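Kedilbridge students teach robot hand with a sensor glove

28/06/2022 – The Kedilbridge robotics club is spending the summer term on hand movements, using a black glove with small sensors wired across the back of the hand and fingers. 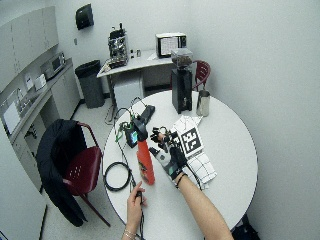

Spray bottle comes first

Club members record everyday tasks at a round table, with a spray bottle and a coffee grinder among the objects. The recordings go into a program called Clurkelico, written by last year's group.

"We want 100 clean recordings before we change anything," said team leader Golshifteh Asadi. The club has 21 so far – most of them short.

The team of 4 will enter the Gronwood student contest in November.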